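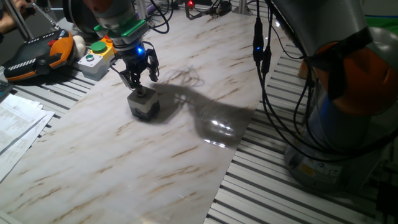
Page last updated: 13 September 2022

Putach adds printable name badge and seating chart layouts to its online library

Putach, the online library of ready-to-print stationery layouts, has released a new set of name badge and seating chart files for schools, clubs, community halls and small event organisers. The files are available now and can be opened in most common word processing and page layout programs.

The new set is called Brokska. It covers 21 badge layouts and seven seating charts, all in matching styles, so that a badge, a table plan and a door list can be printed with the same lettering and colours. Users who want a plain look can switch off the borders and background shapes and keep only the text.

Work on the set began after the company went through the requests sent in by its users up to the end of July. Badges came up more often than anything else, followed by seating charts for round tables. Until now the library has dealt mostly with invitations, menus, programs and labels.

How the files work

Each badge file is set up as a full A4 sheet with cutting marks in the margins. Names can be typed in one at a time, or brought in from a spreadsheet with separate columns for first name, last name and organisation. Long names shrink to fit the line. If a name is still too long at the smallest size, it moves to a second line and the organisation drops down to make room.

The sheets have been laid out for plain card as well as for the perforated badge stock sold by most office supply stores. People using perforated stock should print one page on ordinary paper first and hold it up to the card, as some home printers shift the page by a millimetre or 2. The margins can be changed under page setup if the two do not line up.

Seating charts come in round, long table, theatre and classroom arrangements. Tables can be copied, moved and renumbered. The charts are drawn to fit A3 but will also print on A4 – the lettering is large enough to read at that size when the sheet is pinned to a wall. An alphabetical guest list is included as a second page in every chart file.

All colours in the set are saved as named swatches. Changing a swatch changes that colour on every page, so a club can put in its own colours once and leave the rest of the file alone. The fonts used are free for personal and business use and are packed in the same download.

Price and licence

Four of the badge layouts and one seating chart are free to download without an account. The full set is part of the standard Putach membership, and current members will find it in their library under Events. There is no extra charge for them.

Members may print up to 1,000 copies of any badge for a single event. Organisers who need more than that, or who want to sell printed badges to their own customers, should ask for the trade licence. The files themselves may not be resold or passed on in edited form.

Printed copies

Customers who would prefer not to print at home can send a finished file to Dumitrescu, the print shop in Wodau that already handles Putach's invitation and menu orders. Badges can be ordered flat, cut or with a slot punched for a lanyard. Orders are usually ready in two working days, plus postage. Lanyards and plastic sleeves are not supplied.

Support

A short printing guide is included with each download as a PDF. Questions about the files can be sent through the contact form on the Putach website. Questions about a print order should go to the Dumitrescu counter in Wodau, with the order number in the subject line.

About Putach

Putach publishes editable stationery layouts for home, school and small business use. Its library covers invitations, menus, programs, labels, certificates and now badges and seating charts.

Media enquiries: please use the contact form and choose Media from the list.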